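The Horse Cloth

Tâm Mai had the apartment until eight o'clock, and at 5:15 the only thing left to deal with was the little beige cabinet against the striped wall. The movers from Tretex had taken the bed and the boxes that morning. They would come back for the chair, they said, and for the cabinet if she wanted it.

She didn't know if she wanted it. Her aunt had bought it one December, the year she started at the Zolia bakery, and had kept the same things in it ever since. A mug was in there, the white one with the ribs. So was the cloth with the horse.

When Tâm was small she believed the horse was on its way to the cup. There was a little cup printed on the cloth, with steam coming off it, and the horse was leaping with its mane flying out. She asked her aunt what was in the cup. Her aunt said coffee, and that horses should not have it, and went back to her newspaper.
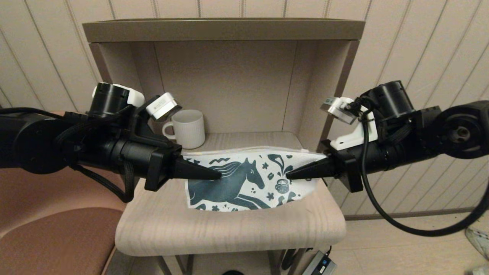
The cloth had never been used to dry anything. Her aunt laid it on the shelf on Sundays and smoothed it out toward the front, and on Mondays she folded it up again. Tâm had tried it once at her own place, on a shelf she bought for 30 dollars. It looked like a dish towel on a shelf.

Mrs. Grgić from across the hall knocked and asked if there was anything she could take off her hands. Tâm looked at the mug and said no, then said she could have the chair if she could get it through her door.

"And the cupboard?"

"I'm keeping that," Tâm said.

She called Tretex and told them. The man asked if it was empty. She said it had two things in it and she would carry those herself. He said they were running late and would be there by seven.

She sat down in the pinkish chair to wait.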